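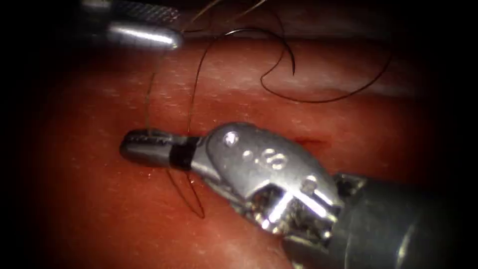 Chapter 8
When a Cable Lets Go

On June 10, 2021, a training lab in Gondau stopped a suturing exercise partway through. The left instrument on a Vomlow surgical robot had quit following the hand control. The trainee turned her wrist and the tip stayed where it was. The console showed no alarm.

The lab sent the instrument to the Rathjen workshop, where a drive cable was found frayed through at the pulley. The log, entry 3042, showed that the tool had been used well past its limit of 40 sessions. A software update had reset the use counter to zero, and the paper record was kept in another room.

No patient was involved, but the fault is a useful one to study. The motor sensors sat at the far end of the shaft from the tip. They reported that the motors had turned, and the motors had. The controller had no way to know that the jaws had not.

This chapter covers cable-driven tools and how they fail. We start with stretch and slack, then look at wear at the pulleys - the most common trouble spot in the Istov test series. The last section deals with use counters and what staff should do when a tool stops responding while it is holding a needle or thread.

Before reading on, review the section on position sensing in Chapter 7.

Copyright Istov Technical Readers. All rights reserved. Contact the publisher | Back to top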